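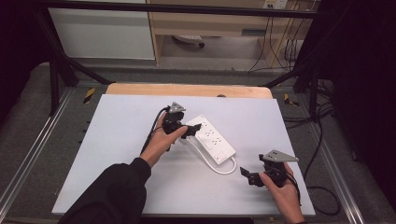 T. Arai
Instructor, Workplace Electrical Safety, Farnton Technical College

Unit 6 handout: Relocatable power taps

Scope. These notes cover portable power strips used at benches and desks. Fixed outlets and hardwired bench raceways are in Unit 8. Bring this handout to the lab session in February.

1. Terms
A power strip is a set of sockets in a common housing, fed by one flexible cord. Product literature calls it a relocatable power tap. A surge protector is a power strip with added components that limit voltage spikes. The two can look identical from outside, so read the rating label on the housing before deciding which one you have. An extension cord is a separate item with separate rules.

2. Placement
The white strip shown at the top of this handout lies diagonally on a white foam board, sockets up, with the small switch panel near one end. The cord leaves that same end and turns back in a U-shaped bend. For lab purposes note three points on any strip you place:

Socket face. Keep it clear of liquids, metal filings and loose hardware. Mount vertically where the bench allows.
Switch. It must be reachable without leaning across the work.
Cord exit. The first length of cord takes most of the mechanical stress. A wide bend is acceptable. A sharp fold at the strain relief is cause for removal from service.

Do not run the cord under carpet or matting, through a doorway, or beneath equipment feet. Do not staple it. Slack goes in an open loop — never a tight coil, which holds heat under load.

3. Load
Add the rated watts of everything that may run at the same time and divide by the supply voltage. The result is the current in amps. Compare it with the rating on the strip, then with the rating of the branch circuit. The lower figure governs.

Worked case: 6 bench lamps at 200 watts each draw 1,200 watts. On a 120-volt supply that is 10 amps. A strip rated at 15 amps carries this, but a space heater on the same strip would exceed the rating. Heaters go directly to a wall outlet in all cases.

4. Series connection
One strip per wall outlet. A strip plugged into another strip fails inspection regardless of load.

5. Inspection
Unplug at the wall first. Check the housing for cracks and browning, the sockets for looseness, the full cord for cuts, and the plug blades for pitting. Record the result on the Valosari sheet, columns 2 through 8. Units that fail are tagged and placed in the Flirkari cabinet with the cord wrapped and taped.

Before the lab
Read sections 3 and 5. List the loads at your own desk, with watts, on one page.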